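# Why the Arm Kept Going: Report on the Kella Simulation Fault

Gizella Kovács
2021-07-19

## Background

My project was to write the motion code for a simulated arm with a two-finger gripper working in a kitchen. The code is called Kella. It takes a target from a planner, moves the arm there, closes the fingers and lifts. The kitchen model came from a shared set called Listport, and I did not change anything in it except the position of the arm base.

The plan was to finish pick and place and then compare two grasp methods. I only got through the first part. Most of the time went into one fault, and this report is mainly about that fault.

## What went wrong

On the first long batch the arm stopped obeying the workspace limit. It would start toward the target as usual, pass the point where it should have slowed down, and keep going with the fingers open until the wrist hit its joint limit. The log showed no error. The controller reported "target reached" every time.

Out of 13 runs in that batch, 4 ended this way. I did not notice until I read the joint values the next morning, because the summary file only printed the controller status and all of the runs were marked as good.

On a real arm this would be a safety problem. A limit check that passes when the arm is outside the limit is worse than having no check, since people will stand closer to the machine if they think it works.

## Finding the cause

I first blamed the planner and spent around 2 days on it. I replayed the same targets with the planner turned off and the fault was still there, so that time was wasted.

Next I looked at the frames. Kella keeps the gripper position in the base frame, but the limit check was written earlier and expects the world frame. As long as the base sits at the origin, the two are the same. When I moved the base to reach the counter better, they stopped being the same, and the limit box moved with the arm.

The "target reached" message was a separate bug. The check compared the commanded position with the target, so it was always true once the command had been sent. It never read the measured position at all.

The wrist camera helped here more than the numbers did. After I saved its view along with the joint values, I could see which way the gripper was facing at each step.

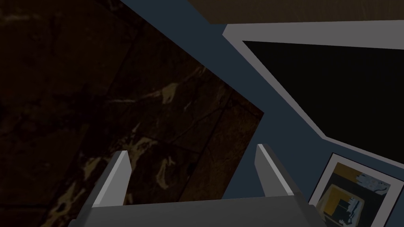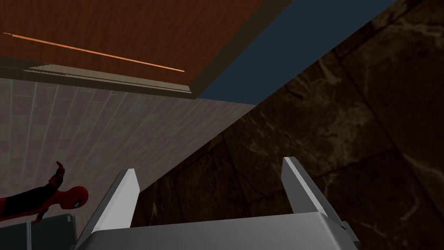 Wrist camera views in the kitchen model. The fingers are open in both.

*Reading time: 4 min*

## Fixes

- The limit check now converts the gripper position to the world frame before it compares anything.
- "Target reached" uses the measured position, with a tolerance and a timeout.
- If the wrist comes close to a joint limit, the run stops and is marked as failed.
- The summary file prints the final measured position next to the status.

I reran the same batch with the same seeds. The limit check stopped the arm in each of the bad runs, and they were logged as failed. They still do not complete the task. The targets are too far from the new base position and the planner should reject them earlier. I have not fixed that.

## What is left

The grasp comparison was not done. The code for the second method is in the Tseng branch, but it has only been run on a single block with no kitchen around it, and I would not trust any result from it yet.

There is also no test that moves the base. I should have written one before touching the base position. The Broturgate test script can load a different base pose from a file, so adding the test should be a small job. The pose file has to list the rotation as well, because the old limit box ignored rotation and the fault would come back if someone copied that part.

Known issue: the timeout is counted in simulation steps, so it changes if the step size is changed. Set it again by hand for now.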